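Search this site
Enter keywords
Go

Print this page | E-mail this story

Copper thieves leave Fatgate in the dark, and a tow driver helps close the case

I'll admit I was one of the people grumbling on Saturday night when the streetlights went out along Clegg Road. I figured a breaker had tripped somewhere, found my flashlight, and went back to my leftovers. Well, it was a good deal worse than a breaker! Fatgate police say somebody had pried open the utility boxes between the feed store and the ball fields and pulled out 474 feet of copper wire.

Two men are now in the county jail on theft and criminal mischief charges. Their names hadn't been released when I called the station, and they're expected in front of a judge later this week.

Sergeant Stuart Goodall walked me through it over the phone (he was very patient, I kept asking him to back up). The first call came in a little before 11 p.m. from Beryl Cropper, who lives across from the ball fields and noticed a white pickup sitting with its lights off and its tailgate down. She wrote down part of the plate on the back of a church bulletin.

"I only got the first half of it," Beryl told me. "My glasses were in the kitchen."

Half was enough to get going with. Officers put out a description of the truck, and at 4 a.m. a tow driver named Elvia Bermúdez, who was out on Route 139 hauling a dead minivan, spotted a white pickup on the shoulder with a flat and a blue tarp tied over the bed. She called it in and parked a little way up the road until a patrol car got there. Under the tarp, according to Goodall, were several coils of wire, two pairs of bolt cutters and a city of Fatgate traffic cone.

One of the men ran for the creek and was picked up on the other side of it, soaked to the knees. The other one stayed in the cab.

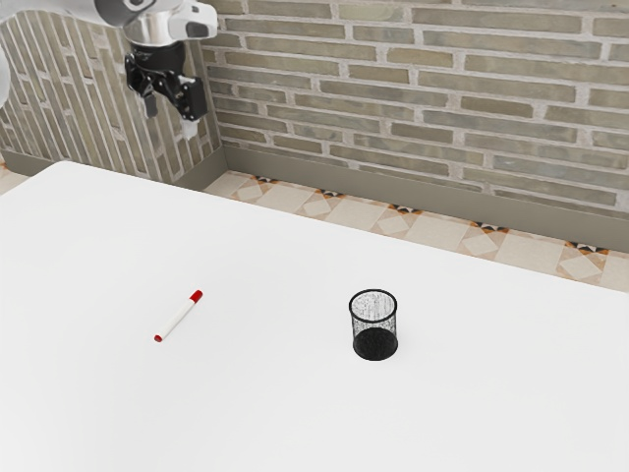
The lights are going to take longer than the arrests did. Kirsty Ackroyd over at public works says the recovered wire can't just be put back, as it was cut into short lengths, so the city is ordering new. She's hoping to have the stretch nearest the ball fields lit again before the September tournament, with the rest to follow. Her crew has also started bolting down the box covers, and they'll be at it for a while, what with 342 of them around town.

Until then there are a few portable lights at the crosswalk by the feed store. They're loud, so if you live on that block you've probably met them already. I'd go slow through there after dark all the same, I nearly missed the turn onto Piravwood Lane myself on the way home last night.

Goodall would still like to hear from anyone who saw the pickup earlier that evening, or who has a doorbell camera facing Clegg Road. You can call the station's main desk or just stop in, and you don't have to leave your name.

Contact the newsroom | Copyright Fatgate news desk, all rights reserved | Back to top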